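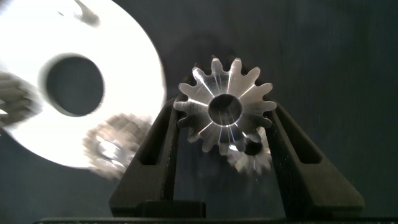 2. Choosing the gears

We spent far more of November on gears than we ever planned to, and we grew rather fond of them. Our first set came from Tisard and was lovely to handle, but the bore was too tight for our shaft – we lost 2 afternoons to filing. The spur gears we ordered next from Narkex slid on nicely, and we ran the little winch at 410 rpm, then at 700, with a good deal of cheering and one slipped key. Tooth wear is covered in section 6.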